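Última actualización: diciembre
Lectura: 2 min

1/ Abro hilo porque por fin he vaciado la caja de recambios del taller y estoy contentísima. Pulsadores, condensadores, cajitas de plástico, bornas de hace mil años... ¡qué gozada de tarde!

2/ La caja venía del cierre del almacén de Dundudier, todo mezclado y sin una sola etiqueta. Según el albarán eran 244 piezas. Pagué 20 euros por el lote y lo volvería a hacer mañana mismo.

3/ Mi método es muy tonto: saco unas pocas cosas a la mesa, las miro con calma y decido en qué cajón van. Si lo vuelco todo de golpe me agobio y acabo metiéndolo otra vez en la caja (me ha pasado, dos veces).

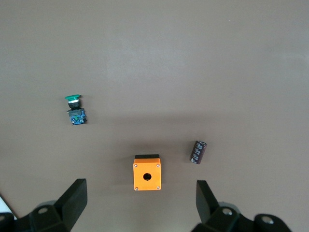 4/ Los pulsadores de seta me pueden. Ese verde tan vivo, el aro plateado, el bloque de contactos azul con sus tornillos — es que dan ganas de pulsarlos aunque no estén conectados a nada.

5/ Y las cajas naranjas con su agujero redondo, ¡preciosas! Antes de guardar ninguna pruebo si el pulsador entra, que las medidas engañan mucho a ojo. Las parejas que encajan van juntas en el mismo cajón.

6/ Los condensadores electrolíticos, aparte. Llevan polaridad y los viejos se secan por dentro, así que los mido todos antes de darlos por buenos. Cajón propio y papelito con el valor.

7/ Para los cajones estoy usando la torre de Cordeiro que compré de segunda mano. Le faltaban dos tiradores y se los hice con alambre. Feos, pero van finísimos.

8/ ¿Y para qué tanto botón? Para Trelcombe, mi panel de mandos para el tren del sótano. Quiero un pulsador gordo de verdad para cada estación, empezando por Muvatdale, que ahora funciona con un interruptor de lámpara (sí, de lámpara).

9/ Me queda media caja por ordenar y el café ya frío. Si alguien tiene truco para limpiar contactos sin rayarlos, que me lo cuente, que leo todo — mañana por la mañana sigo con las bornas.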